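Subject: Re: [handheld-demos] packets, piles and how much mess to leave in

A member at Prilport wrote:
> We're at 698 episodes of the "put the snacks away" task and the
> policy still goes to pieces as soon as two wrappers overlap. It
> picks fine from a tidy row. Before we record more of the same, has
> anyone had luck with homes as opposed to a lab table? And do you
> straighten the pile between takes or just leave it however it fell?
>
> Also curious what people do about see-through wrappers.

Hi all,

Yes to homes, and please don't straighten the pile! We did that for the whole first month of Vetomari and I still regret it. Every episode started with the packets fanned out nicely, all face up, and the model learned that packets are things that lie face up with a free corner. Then somebody dumps a bag on the table and it hasn't got a clue.

What we do now is take the two grippers into an apartment, use whatever table people eat at, and start from a heap. Tissues, fruit, flowers, coats on chairs, it all stays put. I used to clear the background out of habit (sorry, old lab manners) and our numbers on new rooms were terrible. The set stands at 3,322 episodes across 33 homes, and the last batch of 19 was all one table, snack packets and a low cardboard box. I'm pasting two from it because they cover both halves of your question, the pile and the grasp.

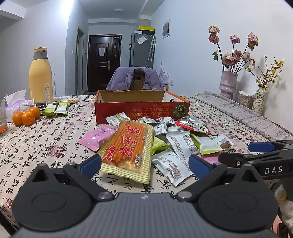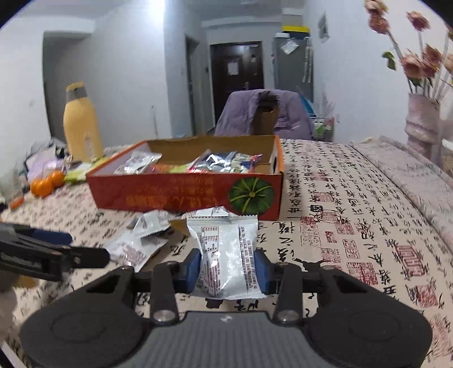

Same table, wrist view: fingers open at the pile in the first, small white packet pinched upright in the second.

The tablecloth in that batch turned out to be a gift, by the way. It's calligraphy all over, black characters with red seals, and half the wrappers have dense printing on them too. If your segmentation is leaning on "the busy bit is the object", a cloth like that will find you out in one afternoon. I'd go looking for patterned cloths on purpose. We have far too much plain white desk in the older data and I'd trade a good chunk of it for ugly curtains.

On overlap: we ask people to go for whichever packet they would naturally take first, and we write down nothing about order. At Issa they tried scripting it (left to right, top layer first) and the recordings looked stiff, lots of hovering while the person remembered the rule. You do get more variety in finger spacing if you leave folks alone. Some go in wide, some barely open. Keep both.

On squeezing: a small sealed packet narrows a lot between the pads, and our width signal gets pretty vague there. Don't throw those out as bad grasps. I did, with a filter I was quite proud of, and lost nearly all the small packets before I noticed. Now the filter only flags them and a person looks.

See-through wrappers, I wish I had a clever answer. The yellow one in the first picture has a clear window with orange sticks showing, and our labeler kept wanting to call the sticks a separate thing. We ended up labeling by the outline of the whole wrapper and ignoring whatever shows through. Foil is worse under a ceiling light. If the folks on the Vodley side have sorted out glare I'd love to hear how, my exposure settings are basically superstition.

One practical thing before I forget: with two grippers going, check that each side view of the other one is in the training set too. Ours got confused by the second arm coming in from the side until we stopped trimming those episodes.

I can share the recording checklist if you want it, it's a page and a half and a bit rude in places. How long are your episodes, and are you cutting them per packet or keeping the whole pile as one? We go back and forth on that and I'd like to know what you've seen before we re-cut everything in March.

Cheers from the Vetomari end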